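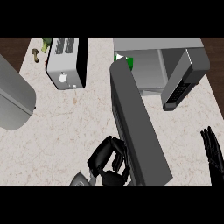 Furkesa Kitchen Bench 2: review after a grip fault

Reviewed by Aurelia Stanciu, 22 September 2019

Furkesa Kitchen Bench is a simulation package for testing two-handed robot controllers on household tasks. Version 2 adds jointed hands in place of the old parallel grippers, a set of kitchen appliances with moving doors, and a revised contact solver. I bought a single-seat licence to check a controller before it was allowed near our real arms at Plirnwood. The package did that job, but it also hid a fault from me for longer than it should have.

Setup

Installation was uneventful. The kitchen loads with a marble worktop, a toaster, a microwave with a hinged door and a few bits of food. Appliance positions can be moved from a plain text file. Large flat objects can be added the same way, and I used a dark grey board for most of the handling tests because long, flat loads show up weak grasps early.

The manual is clear on joint limits and poor on contact settings. The friction values are listed without saying which of them apply to the fingertips and which to the palm.

The fault

The test was a one-handed hold on the lower part of the board, with the far end towards the open microwave and the second hand raised clear to the right. The controller had to keep the board still for 30 seconds. I ran it 11 times. In 10 runs the log reported a stable grasp from start to finish. In the remaining run the board turned in the fingers and its far end passed through the side wall of the microwave.

The failed run was the useful one. Replayed at slow speed, it showed the fingertip contacts dropping out one at a time while the grasp flag stayed on. The flag is set when contact is first made and is cleared only when the hand is told to open. It takes no account of what the fingers are doing in between. Several of the runs marked stable had the same drop-out for shorter periods.

On a real arm this matters. Our stop logic at Plirnwood reads an equivalent flag, and a board of that length swinging from one hand would reach a person standing beside the bench. I would not connect any safety function to this signal -- in simulation or out of it.

The wall problem is separate. Thin appliance panels have collision shapes that a fast-moving edge can skip through. Halving the time step cured it, at the cost of much slower runs.

Support

I reported both faults in May. Furkesa confirmed the grasp flag within two days and supplied a patch that checks the contact forces at every step. With the patch fitted, the flag cleared correctly in every forced slip I tried. The panel problem is still open, and the default time step is unchanged.

Compared with Tijani

The Tijani simulator has plainer hands and fewer appliances, but its contact log records each finger by default. For fault-finding I prefer it. Furkesa is better for cluttered worktops and for anything involving doors.

Verdict

Worth buying for controller development if the patch is fitted first. Log raw contact forces and write your own slip check. Users of the Barkulard add-on should note that it installs its own copy of the grasp module and overwrites the patched one -- reapply the patch after every update.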